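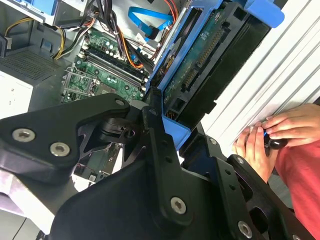
Memory slots, top right of my patience.

Flumby Reader
Thread unrolled, posted 31st May

A thread about opening an old desktop tower, for everyone who keeps telling me theirs is "probably fine" while it makes a noise like a blender full of gravel.

I bought this one from Bansal, the surplus place behind the tire shop. They sell computers the way other people sell firewood. You point at the pile and a price happens.

The listing said "untested." I have bought enough untested computers to know that somebody tested it, didn't care for the result, and went to lunch.

Still. It has a case, a power supply and a drive bay, and it cost less than the sandwich I ate in the parking lot afterward.

Somebody already asked why I don't get a new one. I have a new one. It is thin and silent and glued shut, and I have no idea what it's doing in there.

First job with any of these is to unplug it. Then hold the power button down for a few seconds. Then go look at the wall to confirm that you unplugged this computer and not the lamp.

I have unplugged the lamp.

Second job is to lay it on its side and take the panel off. If it won't slide, you've missed a screw or a latch. If it still won't slide, you're pulling on the wrong side, and the whole row of people who owned it before you did the same.

Old office towers are friendlier than they look. The parts you're supposed to touch are often bright blue. It's like a museum where they've painted the exhibits you're allowed to lick.

The drive caddy in this one is blue. I have a lot of affection for a blue caddy. You squeeze, it moves, you feel like a technician. Five minutes later you're under the desk looking for the screw you didn't think you'd need to keep track of.

Which brings me to the muffin tin. Put your screws in a muffin tin. One cup for the case, one for the drives, one for the mystery screws that were rolling around inside before you got there. Don't bake in it later. I shouldn't have to say that but I share a kitchen.

Memory slots next. Those long black things with clips on the ends. Everyone is scared of the clips. The clips are fine. You push them outward and the stick pops up a little, and then you lift it out by the edges like a photo you don't want to smudge.

Going back in is the part that feels wrong. You line up the notch and push harder than any decent person would push on a computer. There's a click. If there's no click you haven't pushed hard enough, and if there's a crunch, please don't write to me.

A big share of the "dead" computers I get from Bansal are just memory that wasn't seated all the way. Take it out, put it back, dead computer gets up and asks for a password from a dental office.

(I wipe the drives. I don't want to know about anyone's molars.)

Reply to the person asking about contact cleaner: I use Prikico, because the hardware store had it next to the register. It smells like a pear that went to business school. Spray it on a cloth or a swab, let it dry, open a window. I have no further opinions about Prikico.

OK, continuing after dinner. Wider view:
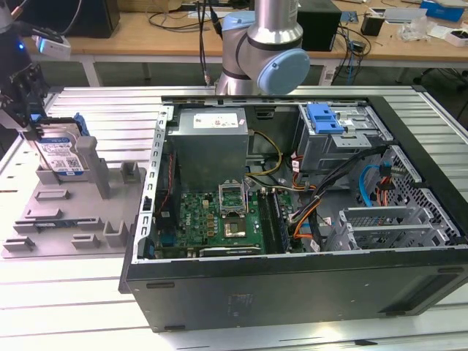
Flumby Reader, page 2 of 5

So that's a Dell board, a gray power supply with a white label on it, and a plate of spaghetti in yellow, black, orange, light blue and red. I didn't cook the spaghetti.

People love to be snobs about cables. I've seen builds where every wire is combed and tied and runs behind a panel like it's ashamed of itself. Very pretty. I would sooner have a cable I can grab.

The orange ones are SATA, meaning data for the drives. The yellow and black bundle is power. If you're only going to learn one thing about cables, learn to pull by the plug and not by the wire. The wire comes off. Then you have a wire.

Before you unplug anything, take a picture with your phone. Then take another from the other side. I have over seven years of these pictures and they come up in slideshows. Beach, birthday, SATA port, dog.

The metal bracket on the processor socket is flipped up, and the gold-colored square in the socket is the processor. It's the brain of the whole operation and it's smaller than a saltine. People expect more. I've seen them look around for the rest of it.

Rules for the processor: hold it by the edges, never touch the contacts, don't set it down on the carpet, don't sneeze. If a piece of it only seems to go in one way, that is the way. Nothing about it requires force. Save your force for the memory.

If you've had the cooler off, you owe it fresh thermal paste. The old stuff turns to chalk. Clean it with rubbing alcohol, put down a dab the size of a pea, and then ignore the 5 people who are about to reply with their own vegetable.

Someone's already in my mentions with "grain of rice." Good. Welcome.

There's an expansion card along the bottom edge of the board. I'm leaving it alone for now. My experience of strange cards in surplus machines is that one time in a hundred it's something good, and the rest of the time it's a modem that has outlived the phone line.

Up at the drive bay you get another of those bright blue latches. Somebody at a drafting table wanted me to have a nice afternoon, and I'd like to thank them. Somebody else designed the sheet metal next to it, and I have a bandage with their name on it.

Seriously, watch your knuckles. Stamped metal has edges. Cut yourself once and you'll start reaching into these things like you're feeding a goose.

The label on the case is worn to a blur. This happens to all of them. It's always the label with the one number you need, and it's always on the face that got slid across a desk for its entire career. Check for a second sticker inside, or look for the model printed on the board.

Dust: take it outside. Canned air in the kitchen just moves the dust from the computer to the butter. Hold the fan blades still with a finger while you blow, and stand upwind. I did this in January in a bathrobe and my neighbor has been polite to me ever since.

The coin battery on the board is worth swapping while you're in there. Couple of bucks. If the computer thinks it's the distant past every time you turn it on, that's your culprit. If you think it's the distant past, different thread.

For the person who wanted to know what I'm going to do with it: it's going in the garage to run Urkimard, which is the label program I use for the jam jars. Urkimard was last updated when people still said "surf the web" and it refuses to run on anything I bought on purpose.

Yes, I could write the labels by hand. I've seen my handwriting. Two years ago my aunt opened "plumbs" expecting a tool.

Still on the list: paste, battery, a drive that didn't come from a dental office, and going through all the plugs again to see which one I forgot. It'll be one of the small ones by the corner of the board. It always is.

Replies are open. Keep it to computers, jam, or what size pea.

Edit: yes, the screws are in the muffin tin. No, I don't know where the muffin tin is.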